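チケット 303:右手の把持で小袋が落ちる/原因は「照明」とされている件
状態:再オープン
起票:Cyril Pearce(制御班)
担当:Dirceu Assunção(認識班)→ Cleiton Lopes(ハンド班)
関係者:Elspeth Ritchie(指導教員)、Welington Guimarães(データ班)
対象:卓上片付け課題、Zindham 杯 学生部門

起票内容(Pearce)

卓上の菓子の小袋を右手でつまんで持ち上げる動作で、途中で袋が滑って落ちる。続けて 30 回やって 6 回落とした。左手では同じ袋で一度も落ちていない。前回このチケットは「照明の変動による認識誤差」という理由で閉じられたが、認識誤差なら左手でも落ちるはずで、納得していない。再オープンする。

再現手順は次のとおり。
課題用の配置を卓上に作る。初期姿勢に戻す。認識を一回走らせて、対象に小袋を指定。右手で把持、持ち上げ、そのまま保持。落ちるのはほとんど持ち上げの後半で、つまみ損ねではない。いったんは持てている。

ログは共有フォルダの 303 の下に全部入れてある。成功した回だけ抜き出して見ないでほしい。前回はそれをやられた。

コメント(Assunção)

照明と書いたのは私です。窓際のブラインドが開いていた時間帯と失敗した時間帯が重なっていたので、そう判断しました。重なっていただけと言われればそのとおりです。

ただ、把持点の推定値を見ると、右側の袋では推定が縁の方に寄る傾向があります。白い袋は輪郭が取りにくい。認識がまったく無関係とはまだ言えないと思います。

コメント(Pearce)

「傾向があります」の根拠になった図を見たが、縦軸の目盛りが左右で違う。揃えて描き直したら差はほとんど消えた。描き直した方をフォルダに入れた。

それと、ブラインドを閉めて同じ手順をやった。落ちた。これで照明の線は終わりでいいと思う。終わりでない理由があるなら書いてほしい。

コメント(Guimarães)

横から失礼します。配置の話を確認させてください。記録用の配置は、手前に黒いトレイと米粒、その周りに小袋、奥に箱やボトルなどの日用品、という並びで揃えています。背景のついたては今の籐のものから変えていません。

Pearce さんの試験は、この配置のままですか。それとも袋だけ置いたものですか。袋だけだと手の進入経路が変わるので、同じ不具合を見ているとは限らないです。

コメント(Pearce)

最初の 30 回は記録用の配置のまま。ブラインドを閉めた方は袋だけ。指摘はもっともなので、記録用の配置でもう一度やる。

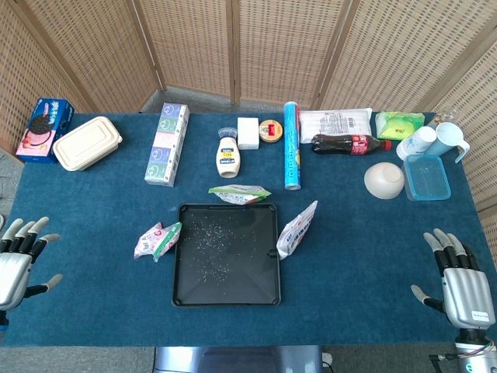
米粒の入ったトレイを卓上に置いたまま、小袋の把持だけを試験しても問題ありませんか?
トレイは本番の課題でも同じ卓に載るので、置いたままで試験してください。ただし把持対象には小袋だけを指定し、トレイは障害物として登録しておきます。

コメント(Pearce)

記録用の配置、ブラインドは閉。結果は同じ。右手だけ、持ち上げの後半で落ちる。Guimarães さんの言う進入経路の違いは、少なくともこの症状の主因ではなさそう。「なさそう」と書いたのは、左右で対象の袋が違うから。左手側の袋を右側に持ってきてやり直す必要がある。今日はここまで。

コメント(Lopes)

ハンド班です。ログを見ました。右手の親指の電流が、保持に入ってからじわじわ下がっています。左手は平らです。指令値は左右同じ。

可能性として考えているのは次のとおりです。
・親指の腱のたるみ
・指先カバーの摩耗または取り付けの緩み
・電流センサの温度ドリフト(実際の力は下がっていない)

最後のものだった場合、電流が下がって見えることと袋が落ちることは別の話になります。まだどれとも言いません。

コメント(Assunção)

電流が下がっているなら、もうハンド側で確定ではないですか。認識班の担当から外してよいでしょうか。

コメント(Pearce)

早い。電流が下がって見えるのは成功した回も同じだった。落ちた回だけ下がっているなら話は簡単だが、そうなっていない。担当に Lopes を足すのは賛成、認識班が抜けるのは原因が出てからにしてほしい。前回も「確定」と書いて閉じている。

コメント(Ritchie)

指導教員から。議論の進め方は悪くないですが、一度に変えるものは一つにしてください。ブラインドと配置を同時に変えた試験は、結果の読み方に困ります。次の試験では、袋の入れ替えだけ、次に指先カバーの入れ替えだけ、という順にしましょう。それから、試験の前に「こうなったらこの説は捨てる」を書いておくこと。終わってから書くと、だいたい都合のよい方に寄ります。

コメント(Pearce)

了解。先に書いておく。
試験 A:左右の袋を入れ替える。右手で落ちなくなり、左手で落ちるようになったら、袋が原因。右手で落ち続けるなら袋の説は捨てる。
試験 B:袋は戻し、指先カバーを左右入れ替える。症状が左手に移ったらカバーが原因。移らなければカバーの説は捨てる。
試験 C:カバーも戻し、保持中の力を電流ではなく外付けの力計で測る。力が下がっていなければ、腱のたるみの説は捨てる。
回数はどれも左右 30 回ずつ。途中で傾向が見えても打ち切らない。

コメント(Guimarães)

データ班からお願いです。試験中の記録には必ず「試験」のタグを付けてください。前にタグなしの試験記録が学習用データに混ざって、抜くのに一晩かかりました。タグがないものは月曜でも夜中でも問答無用で消します。

コメント(Pearce)

試験 A 終了。右手は入れ替えた袋でも落ちる。左手は落ちない。袋の説は捨てる。

試験 B の途中で一つ気になった。右手の指先カバーを外すとき、親指だけ固定ねじの手応えが軽かった。これは感触の話なので、証拠としては数えない。カバーは予定どおり左右入れ替えて、ねじは両方とも同じトルクで締めた。

コメント(Lopes)

そこで締め直したなら、試験 B で変わったものは二つになりませんか。カバーの個体と、締め付けの状態です。

コメント(Pearce)

なる。やってしまった。結果から言うと、入れ替え後はどちらの手でも落ちなくなった。自分で書いた基準では「移らなければカバーの説は捨てる」なので、カバー個体の摩耗は捨てる。締め付けの緩みは基準に入れていなかった。落ちなくなった理由として怪しいのはそこだが、これで解決と書いたら前回の「照明」と同じことになる。

試験 D を足す。カバーを元の手に戻し、規定トルクで締めて 30 回。次に右手の親指のねじだけ緩めて 30 回。緩めた方でだけ落ちれば、緩みが原因と書いてよい。両方で落ちない場合は原因不明のまま残す。

コメント(Assunção)

Bernico のハンドは納品時の締め付けが甘い、という話を Breltitz の学生チームからも聞いたことがあります。やはりそれでは。

コメント(Pearce)

誰が、どの型で、何を測って言ったのかが分からないので使えない。聞けるなら聞いてきてほしい。

コメント(Lopes)

規定トルクの値ですが、手元の整備メモと Paiva の研究室から引き継いだメモで数字が違います。どちらが今の型に合っているか確認するまで、試験 D は待ってもらえますか。古い方の値で締めると、ねじ山を傷める可能性があります。

コメント(Pearce)

待つ。確認が取れたら連絡をください。

コメント(Lopes)

確認しました。今の型に合うのは手元のメモの方です。Paiva のメモは一つ前の指先カバー用でした。混同しないよう、古いメモの先頭に注記を入れました。工具は棚の上段のものを使ってください。下段のものは校正が切れています。

コメント(Pearce)

試験 D 終了。規定トルクでは 30 回とも保持できた。親指のねじを緩めた状態では 5 回落ちた。落ち方も最初と同じで、持ち上げの後半。緩みで症状が出ることは確認できた、と書いてよいと思う。

ただし残っているものがある。
一つ、電流の低下は規定トルクで締めても消えていない。つまりこれは落下とは別の現象。試験 C をやっていないので、力が実際に下がっているかどうかは不明。別チケットに切り出す。
二つ、なぜ緩んだのかは分かっていない。使っているうちに緩むのか、前回の組み付けで締め忘れたのか、記録がない。

コメント(Ritchie)

了解しました。整備記録に指先カバーの締め付けの欄を足してください。日付と締めた人の名前も。閉じるのは日曜の通し練習の後にしましょう。通しで再発しなければ、状態を「対策済み(経過観察)」に。「解決」にはしないこと。

コメント(Assunção)

前回の「照明」の記述は取り消し線を付けて残しておきます。消した方がよければ消します。

コメント(Pearce)

残しておいて。

コメント(Guimarães)

タグの付いていない記録が二本ありました。試験 B の最初の方です。消しました。

コメント(Pearce)

それ、締め直す前の回が入っていたやつでは。バックアップはあるか。

コメント(Guimarães)

確認します。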